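The Second Life of a Pair of Pants

Clothing repair returns to the public library

Across the county, residents are taking worn garments out of the closet and asking a question their grandparents would have asked first: can it be mended? The Uvombridge Public Library has made that question the basis of one of its most heavily used programs.
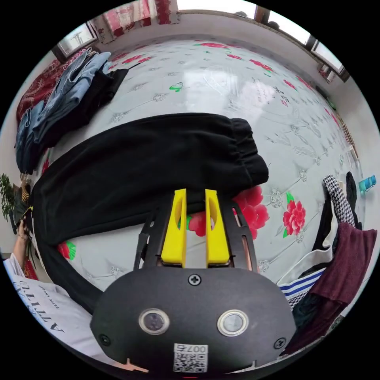
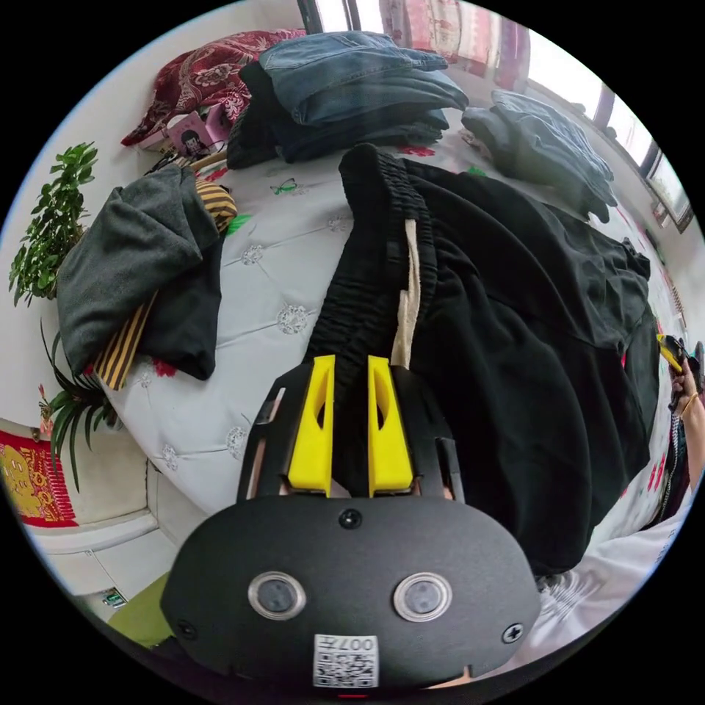 What kinds of clothing may be brought to a library mending session?

Any clean, washable garment is accepted, including knitwear, work clothes and children's clothes. Leather, fur and formal wear with beading are referred to a professional tailor.

The Uvombridge Mending Program opened in August in a former periodicals room on the second floor of the main branch. It began with 11 participants and two sewing machines on loan from the high school. By the close of its first year, staff had recorded 611 garments repaired, most of them by the people who wear them.

Catherine MacBrayne, the library's director of adult services, proposed the program after reviewing requests made at the reference desk. Patrons had been asking for books on hand sewing in numbers the library had not seen in many years, and a good share of those books came back with notes tucked inside, asking whether anyone on the staff could show the reader how to do what the diagrams described.

"A diagram of a ladder stitch is very clear to a person who already knows the ladder stitch," MacBrayne said. "Our patrons needed someone to sit beside them."

Sessions run for two hours, beginning at 6:30 in the evening. Each participant meets first with an instructor, who examines the garment and recommends a repair. The work is then carried out at a shared table, with thread, needles, patches and elastic provided by the library. There is no charge, and a library card is not required.

The most common repair is the replacement of worn elastic. Waistbands and cuffs tend to fail well before the cloth around them, and a garment that is otherwise sound is often thrown out for want of a narrow strip of material costing less than a cup of coffee. Instructors teach participants to open a short length of the casing seam, draw out the old elastic, and use it as a measure for the new. A safety pin is fastened to the leading end and worked through by hand. The ends are overlapped and stitched in a square before the casing is closed.

Holes at the knee and elbow are the second most common complaint. For these the program teaches two methods. The first is a patch placed behind the hole and secured with rows of running stitch. The second is a woven darn, which takes longer and is better suited to knitted cloth. Lachlan Dunbar, who has instructed at Uvombridge from the beginning and previously spent 30 years in alterations at a department store in Jirbridge, prefers that newcomers learn the patch.

"A patch forgives you," Dunbar said. "You can make it a little crooked and it will still hold through the winter. I ask people to save the darning for their third visit, when they have stopped pulling the thread so tight."

Dunbar also advises participants to wash and dry a garment before bringing it in. New patches should be washed as well, so that any shrinkage takes place before the stitching. He keeps a box of cotton scraps that have been through the laundry several times, and he regards it as the most valuable object in the room.

The program has drawn attention from neighboring systems. Libraries in Cowie and Drandham have sent staff to observe, and the Cowie branch now holds a session of its own each month. Drandham is considering a lending collection, through which patrons would be able to borrow a sewing machine for three weeks on the same terms as a book. The Uvombridge library has agreed to share its inventory lists and its intake form with both.

Some difficulties remain. Zippers are a persistent one. A full replacement can occupy an instructor for an entire evening, and the library now limits each session to two. Demand has also exceeded the size of the room. At the time of writing, 43 names stood on the waiting list, and the library has asked the town for the use of an adjoining storage area, which would allow a second table and better lighting.

MacBrayne has requested funds in the coming budget for a part-time coordinator and for the purchase of four machines, so that those belonging to the high school may be returned. She has also asked that the reference collection on textiles, which was moved to the basement during the last renovation, be brought back upstairs and shelved beside the mending room.

Residents who wish to attend may add their names at the second-floor desk. Those bringing trousers for hemming are asked to bring the shoes they intend to wear with them.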